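# stillari-kitchen

Notes, lists and one stubborn spreadsheet about the things we keep in the Stillari kitchen drawers.

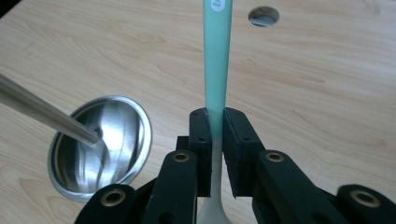 The repo started as a single text file called `drawer.txt`, which was supposed to settle an argument about how many spatulas a household needs. It did not settle it. It did grow to 253 rows, and at that point a README seemed like the decent thing to do.

Last full recount: October 13, 2021. Anything bought after that is in `pending.csv`, where it may stay for a while.

## What's in here

- `utensils.csv` – the main list, one row per object
- `pending.csv` – bought, not yet measured
- `departed.csv` – melted, lent out, or dropped behind the stove
- `notes/` – longer opinions, mostly about whisks
- `labels/` – printable drawer labels, in a font I regret

## Columns

| Column | Meaning |
|---|---|
| `id` | Running number. Gaps are objects that moved to `departed.csv`. |
| `kind` | spatula, ladle, whisk, tongs, peeler, other |
| `head` | Material of the business end |
| `handle_color` | Plain color words only, see below |
| `drawer` | 1 to 4, or `crock` |
| `last_used` | Month, from memory |
| `keep` | yes, no, sentimental |

`handle_color` used to be free text. That gave us "mint", "seafoam", "pale teal" and "hospital" for the same spatula, entered by the same person. It is now a fixed list. Mint green is `green`. Off-white is `white`. If you feel strongly about the difference between off-white and pale gray, there is a `comment` field and you will be alone in it.

`kind = other` has 43 rows. I know. Six of them are probably the same melon baller.

## Spatulas, a special case

Two things get called a spatula in this house: the flat one that goes under pancakes and the bendy one that scrapes bowls. Early versions of the file split them into `turner` and `scraper`, which was correct and which everyone ignored. They are both `spatula` now, and `head` does the sorting. Silicone usually means bowls. Metal means pancakes. Wood means someone was on vacation and there was a gift shop.

Handles are measured from the end down to where the head starts. On the ones where the color changes partway down, measure to the change and move on with your life.

## Drawer order

Drawer 1 is daily use, drawer 2 is baking, drawer 3 is long things, and drawer 4 is where the Skellari fondue set lives, along with whatever didn't fit anywhere else in March. The crock is for overflow and wooden spoons. It's full – please don't fix that by buying a second crock.

## Known problems

- `last_used` is fiction for most of drawer 4.
- Rows 88 and 89 may be one pair of tongs, measured open and then closed.
- The Virent peeler is listed as `keep = no` and is still in drawer 1. It peels better than the good one.
- Lengths before the recount were taken with a sewing tape that had stretched.

## Contributing

Wash it, dry it, measure it, add a row. Use centimeters. Don't renumber anything, even if the gaps bother you. Pull requests that add a new `kind` need at least 2 objects to put in it, and a matching pair of salad servers is one object.

## License

Take whatever you like from the lists. The labels too, if the font doesn't put you off. The melon ballers are available on request.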